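# Workshop Tips: Slipping Pads and Snagged Cables on a Hand-Held Gripper

Parine bench notes, revised May 2023

These tips come out of one fault. In the last week of the Belkadi shelving job, the gripper dropped a hardback on the way to the organizer, then dropped it again two tries later. The log said the jaws were closed both times. The trigger felt normal. We lost most of an afternoon looking at the encoder, and the encoder was fine. The left pad had come loose on its finger and was rolling back under load.

The tips below apply to any two-finger, trigger-operated gripper with screwed-on pads. Part numbers and torque values are in the Grorkby manual and are not repeated.

## Before picking up the tool

- Unplug the gripper before touching a pad, a screw or a bushing. The jaws on our unit will close on a brownout, and they close hard enough to bruise a nail.
- Trace the cable by hand from the tool to the connector. Feel for flat spots and kinks.
- Leave enough slack for the full reach, then check where the slack goes. A loop that hangs over the table edge will catch on a corner sooner or later.
- Tape the table feet or corners to the floor. A table that creeps even a little looks like a calibration fault in the log.
- Keep feet and cables outside the hazard tape at the stands.

Thin, flat objects are the hardest test of a pad. A box or a cup gives the pad a whole face to press on. A book gives it an edge, and all the load goes to one end of the pad, which is where ours let go. If a gripper holds cups all day and drops books, suspect the pads first.

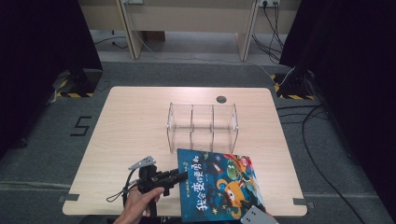 The second thing to suspect is the approach. Coming in from the side with the wrist low puts one finger under the object and drags the other across the cover. Glossy covers are slick and will slide off a worn pad with very little warning. Slow the last part of the approach, close fully, wait one beat, then lift. If the object shifts during the beat, open and start over. Do not squeeze harder. On our unit a harder squeeze bent the finger outward and made the slip worse.

## Finding a loose pad

1. Power off. Wait 30 seconds for the driver to discharge.
2. Open the jaws by hand to the stop.
3. Hold the arm of one finger still and rock the pad with a thumb. Any click is a fault.
4. Repeat on the other finger. Compare the two. They should feel the same.
5. Close the jaws slowly on a strip of paper and pull. The paper should drag evenly along the whole face. If it comes free at one end, the pad is tilted.

Step 3 found ours right away. One screw had backed out a full turn. The other was tight, so the pad pivoted on it and went back to its normal position as soon as the load came off. It looked correct every time somebody checked it.

Clean both threads with alcohol, let them dry, use medium threadlocker and leave the tool alone overnight. Do not use the permanent kind. Pads are consumables and will have to come off.

## Wear on the faces and pivots

The Stillus log puts our fault at cycle 804 after the last pad change. The old shop rule was to inspect at 3,000. We now inspect at 1,000, and sooner if the work is mostly books or trays.
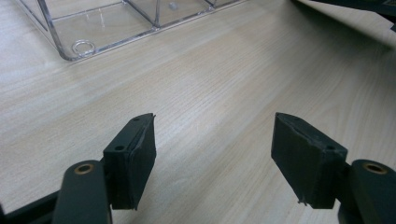
Inspection takes a few minutes and needs a flashlight, a hex key and a clear patch of bench. Open the jaws wide so both faces can be reached. Work from the pad tip down: edges first, then the screws, then the pivot. The edges show wear earliest, as with the thin frayed sliver at the top corner of the left pad and the tiny white strand at the bottom of the right one. Trim strands like these flush with a sharp blade, cutting away from the face. Do not pull them. Pulling can lift the covering, and a lifted covering peels in use. If a corner still lifts after trimming, replace the pad. Check the two screw holes on each pad for dust packed around the heads, and wipe the brass bushings with a dry cloth. No oil on the bushings. Oil travels down to the pads, and an oily pad will not hold a book or much else.

Replace pads in pairs. A new pad facing an old one pushes the grip point off center, and the tilt it causes is easy to mistake for a loose screw.

## Clear plastic near the jaws

Transparent organizers are a separate hazard. The walls are hard to see from most angles, both for a camera and for a tired operator. A finger that comes down on a divider will chip the plastic or knock the pad out of line.

- Put a strip of matte tape along the top of each divider during setup. Remove it after the path is proven.
- Keep the organizer square to the table edge if the job allows it.
- After any contact with a wall, stop and repeat the rocking test, even if nothing looks wrong.
- Check for chips by touch, with gloves on. Chipped acrylic is sharp.

## If it drops something anyway

Let it fall. Do not reach in between the jaws with the free hand. Release the trigger, set the tool down with the jaws open, and write down the cycle count before resetting anything. Our first drop was reset without a note, so only the second one has a count.

Put the object aside and use the same one for the retest. Ten clean lifts, with the screws checked after the tenth, is the shop standard for returning a gripper to use.

The pads fitted after this fault are due for replacement in July. Spares are in the drawer under the vise, bagged in pairs. Write the cycle count on the empty bag and leave it in the drawer.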